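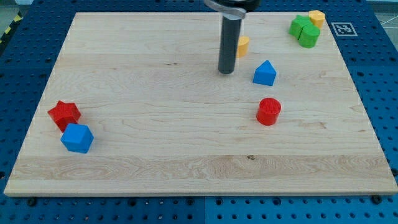 Jelside Rovers in Print: What I Found (Final Report)

So my project was to track down everything ever written about our town's football club, and I figured that would take a weekend. It took me until April! The library had 324 match programs in boxes, and 96 of them had a column by the same man, Murdo MacKinnon, who also put out the only book on the club. He printed 500 copies through Menzies, a little shop on Caltano Street, and I got to read one (237 pages, no index, which made me want to cry).

My question was whether his book matches what he wrote at the time. Mostly it does — the scores are right nearly everywhere I checked. But the players get nicer as the years go by. A goalie he called "half asleep" in a program is "calm under pressure" in the book, and I laughed out loud at that one.

I didn't get to the away games, and I'd start there if I did this over. My notes are in the blue binder, sorted by season, except the two seasons I mixed up and still need to fix.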